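4.2 Choosing between containers

The wrist view is the only input the Pladari policy gets at this stage, and it is a humble one. Much of it is gripper. We trained on 500 demonstrations and tested on 8 layouts, with two baskets on the table in each. The policy picked the wrong basket in 2 layouts, both times with great confidence. Moving the small objects changed little.

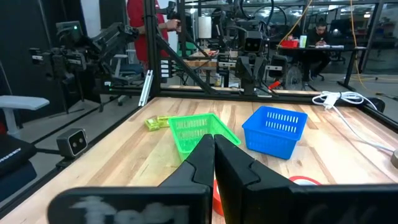

Olga Alcaraz
Figure 7. Wrist view with the green and blue baskets on the table. The left finger hides the lower front of the green one.

Section 4.3 repeats the test with a second view.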